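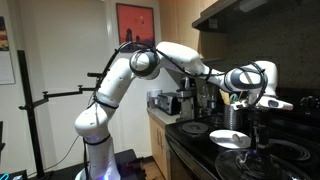

Open day at the Wutumley pottery works

In June I visited the open day of the Moschos pottery in Wutumley. I had wanted to see this place for a long time, as I have eaten from their brown soup bowls at my aunt's table since childhood. The train from the city takes a little over an hour, and then there is a walk uphill along the canal. Please take water with you, the kiosk at the station was closed.

The gate opened at 10 in the morning. Entrance is free, but for the tour of the kiln hall you must get a paper ticket at the desk. Only 16 persons can go in each group. I got a place in the second one, so I had time to look at the yard first. The clay is kept there under green covers, in long low heaps, and it has to rest over the winter before they use it. Our guide said later that one heap is good for 4000 bowls. I did not expect that such a heap can go so far.

The tour starts in the throwing room. Two potters were at the wheels and they did not stop their work for us, which I liked. One of them made lids only. She measured each lid with a small wooden stick, always the same stick, dark from the many hands. After this we went to the drying room, where it is warm and it smells like a cellar after rain. The bowls stand on boards and must be turned every morning. If somebody forgets this, the rim becomes crooked and the bowl goes back to the clay.

The kiln hall was for me the best part. The old kiln is built of brick and was last fired many years ago, but you may go inside, if you bend your head. The new one is electric and much smaller than I imagined. The glaze is still mixed after a recipe book that lies behind glass - it was open on page 231, the honey glaze, with brown spots all over the paper. I asked if the recipe is secret. The guide laughed and said that anybody may copy it, but the local ash is necessary and this you cannot buy.

In the shop they sell second quality pieces for a low price. I bought a milk jug with a small bubble under the handle. There was a long line and only one cash desk, so plan some time for this. The Neto bakery from the village had a table with cheese pastries near the exit, and at 2 in the afternoon they were all gone.

The next open day is in September. For groups it is better to write to the pottery before.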